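April 28, 2024
By the Features Desk

The Shared Kitchen Comes Back to Besero

For most of the last century, the apartment buildings of Besero were built with a common kitchen on the ground floor. Residents cooked there, ate there, and settled a good share of their disputes there. By the time private kitchens became standard, the common rooms had been turned over to bicycles and broken furniture.

That pattern has begun to reverse. The Zultum housing association, which manages 200 apartments in the older part of the city, reopened the first of its common kitchens in December. A second followed in early spring. Both are open to any tenant who signs the house rules and takes a turn at cleaning. 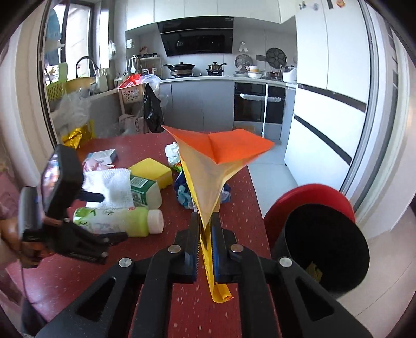 The association did not set out to revive a tradition. Its original concern was the cost of repairs. Many of the private kitchens in its buildings were fitted into former hallways, with poor ventilation and little storage. Replacing them all would have required a rent increase that the association considered unacceptable. A well-equipped room for larger meals, used alongside the small private kitchens, was judged to be the more practical course.

Tenants were consulted by mail. The replies showed support for the plan, but also a clear worry about who would clean up. Earlier shared rooms in the district had closed over exactly this question, and the association gave it more attention than any other part of the proposal.

The present rules are short. Each household may reserve the room for up to 2 hours at a time. Counters and floors must be left clear, personal food must be labeled, and trash is to be carried out the same evening. Households that miss a cleaning turn are asked to take the next one.
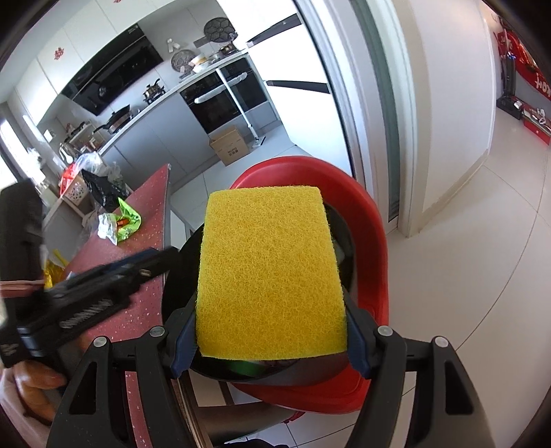

Pfister, the design office responsible for the layout, recommended wide aisles and open shelves so that several families could work at once. Its proposal for a separate dining room was declined on grounds of cost. Meals are eaten at the same tables where they are prepared, and older tenants report that this was always the custom.

Children are welcome when accompanied by an adult. Some 2,000 meals have been recorded in the reservation book to date, many of them for birthdays and school holidays. The association cautions that the book relies on tenants' own entries.

Sinari, a neighboring town with a similar housing stock, has asked to review the accounts after the first full year. A decision on further kitchens in Besero will be made at that time.

RELATED
The Return of the Courtyard Laundry
Why Old Stairwells Stay Warm
Sinari Weighs a Longer Lease

COMMENTS

tenant_third_floor: Two hours is not enough for a proper stew. Please reconsider the limit.

M. from Sinari: We had a room like this when I was a child. The arguments were always about the oven.

quietreader: Does the cleaning rotation apply to tenants who never use the kitchen? The article does not say.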